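Drinby Community Cookery Project
Progress report, October 2023

Hello Gopinath, and thanks for being so patient with me over this one. I know the report was meant to be shorter this time, so I'll try!

The big news is that the evening classes are properly up and running. We've had 72 people through the beginners' course since January, and plenty of them have stayed on for the soup and bread evenings (the bread ones fill up first, every time). Stellan Bråten has taken over the teaching from me, which means I can get on with the recipe book and the endless emails, and he's a much calmer cook than I am.

How the money is going

You gave us 3000 pounds for the year and we've spent 2553 of it. Most went on ingredients and hall hire. The rest went on knives, chopping boards and two big stockpots, plus a food hygiene course for Stellan. Flour and oil have both cost more than I put in the budget, so I've moved our dry goods order to Ogola, who deliver free and don't mind small orders. What's left should see us through to the end of the spring course if I'm careful with the cheese.

The washing-up question

You asked how we'd get on with teaching people to clean as they go. It's been slow, I'll admit. We now stop halfway through each class and everybody clears their own bit of worktop before the next stage, and the evenings finish a good deal earlier for it. I'd like to give the sink a whole page in the recipe book - what to soak, what to rinse straight away, how to keep raw chicken well away from the salad.
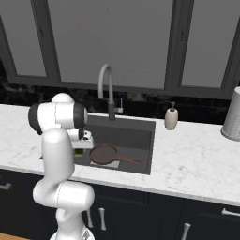 The recipe book

We have 2 chapters finished, soups and flatbreads, and I'm halfway through the one on beans. Rurinow have quoted for the printing and I'll send you their figures separately, as I'm still arguing with them over the spiral binding. It has to lie flat on a worktop or people just won't use it!

What I'd like to ask

Could the last bit of the grant be carried over past the year end if we need it? The spring course starts in January and I'd rather buy the fresh stuff week by week than all in one go. Stellan would also like to try a lunchtime class for people who work nights, so if you have any thoughts on that, do ring me. Mornings are best, before I've got dough on my hands.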